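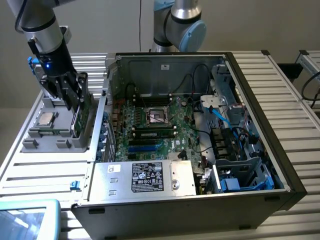 I have a soft spot for boring office computers. Give me the big black tower that spent its youth under somebody's desk in accounting, and I'm happy for a whole weekend.

My latest love is an old Dell. I paid 600 crowns for it at Oloveck, the surplus barn I probably visit too often, and I had the side off before dinner on Tuesday. What I adore about these business machines is how much thought went into the person who'd have to fix them. Lay the thing down on its side and there's your whole board, green and flat as a lawn, with room to get your hands in. And everything you're supposed to grab is blue! Somebody picked a color and stuck with it, bless them.

The back of the case is my favorite part. On cheaper towers you fight a tiny screw for every card, and one always rolls under the board. Little plastic latches are a lot kinder to my thumbs.
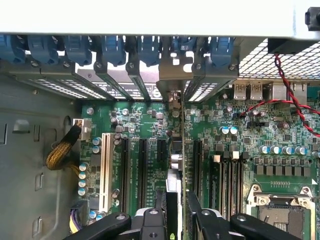 Blue latches in a row over the slot covers, with the vent grille off to the right.

Now, the processor. I get letters from readers who'll swap a hard drive without blinking but won't go near a CPU socket, and I understand – the first one I did took me an entire evening and most of a pot of coffee. Lift the lever, open the frame, and look for the little marks that show which way the chip goes. Then let it settle under its own weight. If you're pushing, stop. The lever is the only part of the job that wants any muscle, and even that feels like more than it should.

Memory is the opposite. It needs a real shove, and beginners are always too polite about it. Match the notch, press both ends, wait for the clips to come up. I buy my sticks used from Hoàng, a stall of a shop with 121 drawers (they're numbered) and a four-day return policy, and I've only sent one back.

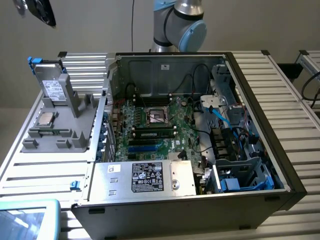

I leave the power supply alone, by the way. Swap it whole if it's bad, sure, but don't open it up. Everything else in a case like this is fair game, right down to the drive cage, and a good cleaning takes me up to 10 minutes with a soft brush.

Next month I'll get into drives, and whether an old tower is worth the electricity if you leave it on all night. Mine's going to hold the family photos.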